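Speaker notes — Learning grasp order from handheld demonstrations

Slot is 17 minutes plus questions. Notes are fuller than what gets said. Skip anything in square brackets if running late.

Slide 1. Title

Name, group, thank the session chair. Credit Hooman Abbasi for the segmentation code and for most of the annotation tool. Say straight away that this is a methods talk with one result. The result concerns the order in which objects are picked from a small pile, and what happens to a policy when the demonstrations disagree about that order.

Slide 2. The problem

Start with the task. Several loose items lie close together on a soft surface, and the gripper has to move them one at a time into a shallow container. Each single grasp is easy. The trouble comes from the neighbours. Closing on one item shifts the ones beside it, and on a soft surface the shift depends on how the cloth gives.

A person doing this picks an order without thinking about it. Two people pick different orders. The same person picks a different order on the next go. If all of that is fed to one policy as plain imitation data, the policy sees near-identical views with conflicting next actions.

Known symptom: the gripper hovers between two candidates and closes on nothing. We call this stalling. Define it here, as the word is used on every slide from now on. A stall is any period of more than two seconds in which the gripper is open, above the pile, and not approaching any single item.

Slide 3. What others do

Keep short. Three families of fix: force a fixed order on the demonstrators, use a policy class that can represent several modes, or label the target. The first gives clean data that people find tedious to record. The second works but hides the choice inside the model. Ours is the third, with the label recovered afterwards and no extra work for the demonstrator.

[If asked about Drunon: their pipeline labels the target by voice during recording. We tried it. The label tends to arrive after the hand has already begun to move.]

Slide 4. Recording set-up

Handheld two-finger gripper with a camera on the tool. No arm is present during recording. The fingers stay in view at the bottom of the image, and we depend on this. Finger opening is read from the image and not from an encoder, so a recording is video plus estimated tool pose and nothing else.

Sites are ordinary homes. We asked for beds, sofas and rugs, as tables had been covered in the earlier Cekico set. Demonstrators were told which items to use and where the pile should go in relation to the container. They were not told an order.

Total used in this talk: 226 demonstrations after rejection. Rejected ones had lost tracking or had a hand covering the lens.

Slide 5. A typical starting view

Leave this up for a while. Let people look before talking.

Point out the spread of sizes. There are oranges, green apples and cherry tomatoes in one group, with the cardboard tray directly behind. The fingers are wide open, with the blue pads facing each other across the fruit. From this view several first picks are reasonable, and none of them is marked out by the image alone.

Then the background. The bedspread has large white peonies with yellow centres on bright red, and there are smaller yellow blossoms in the print as well. A segmenter that relies on colour contrast has a hard time with cloth like this. Printed shapes came back as candidate objects in our first version. The two books in the tray matter too — they lie inside the container region, so the container mask has to be found by its rim and not by an empty interior.

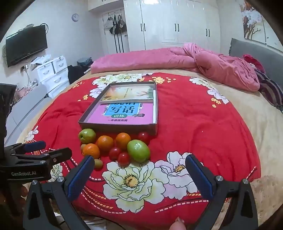 Slide 6. Recovering the target label

Three steps, all offline.

Step one. Segment candidate items in the first view and track them forward. Anything that never moves relative to the surface in the whole recording is dropped. This removes printed flowers without any special rule for them.

Step two. Find closing events from the distance between the finger pads. A closing event counts as a grasp if one tracked item then moves with the fingers for at least 13 video frames. Shorter contacts are treated as nudges and kept as negatives.

Step three. Work backwards from each grasp to the previous release, and write the grasped item as the target for that whole stretch. The policy is trained with the target mask as an extra input channel. A small separate network proposes the target at run time.

Stress that the two networks are trained apart. If the proposer is wrong, the policy still commits to the item it was given. A poor choice of order costs time. Stalling costs the trial.

Slide 7. Result

Evaluation on the Stirnell arm, same finger geometry, 40 trials per condition, piles laid out by someone who had not seen the training data.

Plain imitation stalled in more than half of the trials. With the target channel, stalls were rare, and the ones we saw happened straight after a release, while the proposer was switching targets. Grasp success on each attempt hardly changed between conditions. Say this clearly. The method does not improve grasping. It improves the decision to start one.

Bar chart: left pair is stalls, right pair is per-attempt success. The axes differ. Mention it before someone else does.

Slide 8. Ablation

Using random target labels brings the stalls down by a similar amount, but the arm then approaches items that are blocked and pushes the pile apart. So commitment accounts for the drop in stalls, and the learned order accounts for the tidier pile. These were mixed together in our Nseir workshop version and should have been reported separately.

Slide 9. Limits

Items that roll. When a nudge sends a round item out of view the tracker gives it a new identity, and step three can assign the wrong target. Affects small items most.

Stacked piles. Everything here is a single layer. Hidden items have no mask in the first view and enter the record late.

Soft surfaces were varied by site only. We have no measure of stiffness and make no claim about it.

Slide 10. Next

Re-run step one with a tracker that can recover identity after an item leaves the view. Add rim-first container detection to the released code. Aim for March.

Questions likely to come up

Why not a force sensor? Weight on the hand, and the recordings are made by people with no training.

Does the proposer copy one demonstrator? Checked by leaving out each person in turn. Slide in the backup set, after the references.

Is the order optimal? No claim. It is the order people used.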